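Niltus 2.3 motion and perception stack, reviewed after two months on a suturing bench

Niltus is a control and planning package for two-arm setups that handle thin flexible material. We run it for thread handling on a suturing bench, with one camera mounted near the wrist of an instrument and no overhead view. The license tested was the single-station one at $1099, installed in April by Junaid Soomro and used daily by the two of us since.

Installation took an afternoon. The package ships as a runtime, a calibration tool and a desktop viewer. The runtime wants a real-time kernel and refuses to start without one, with a clear message. The calibration tool is less clear. It asks for a hand-eye transform in one convention on the first screen and reports it in another on the last, and the manual mentions this only in an appendix. Fahad Afridi lost a morning to it. Once the transform was right it stayed right, including after we took the camera off and put it back on its mount.

The control layer is the strongest part. The loop runs at 200 Hz on our machine and did not miss a deadline during any logged session. Force limits are set per arm and per phase of motion, in a text file that can be diffed and versioned. Handover between instruments is treated as a single primitive: both jaws closed, tension checked, first jaw opened. If the tension estimate falls outside the band, the primitive stops with both jaws closed and raises an event. That default is sensible and I would not change it.

Perception is where most of the tuning time goes. The thread tracker fits a spline to a segmented mask and carries it forward between images. It copes with smooth curves and long straight runs. Kinks are harder. The smoothing term is set high from the factory, so a sharp bend is rounded off and the estimated length comes out short, with an error that then goes into the grasp planner. Lowering the term fixes the kinks and makes the fit jitter over textured backgrounds.
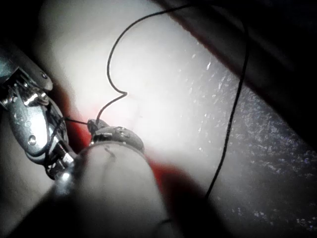

Can the tracker be run without the depth module?

It can, by setting the tracker to planar mode and giving it a fixed working distance, though regrasp planning is then limited to points close to the jaws.

We ran planar mode for the first three weeks and would do so again on a new station. Depth from a single moving camera is available but needs a short scanning motion before each grasp, and at close range the nearest instrument is too blurred to serve as a reference. The manual suggests masking the instruments out using joint positions. The mask generator works from the supplied geometry file, and ours needed a margin of several pixels before the shaft edges stopped leaking into the thread mask.

The planner is competent and a little slow. Median planning time for a regrasp over our test set of 107 starting configurations was 63 ms, which is fine, but the worst cases took long enough for the thread to move. There is a time budget setting. When the budget runs out the planner returns its best partial plan and marks it as complete in the log — a bug, in my view, and reported as one. The reply called it intended behavior and promised a separate flag in a later release.

Logging is good otherwise. Every event carries the image, the spline, joint states and active limits, and the viewer can step through them in either direction. Export goes to an open format. The exporter drops custom fields without a warning, so check the output before deleting anything.

Compared with Eken, which we used before, Niltus has the better controller and the worse documentation. Eken's tracker needed less tuning on plain backgrounds and failed more often on dark ones. Driredberg's package costs less, but it had no handover primitive when we evaluated it, and writing our own was not something we had time for.

Support answered within a working day each time. Updates are manual and require a full recalibration, so we skip the minor ones.

Recommended for groups with someone who can spend a couple of weeks on perception settings. Groups that want a working tracker on the first day should ask for the trial license and run it on their own material, with the smoothing term lowered before anything else is changed.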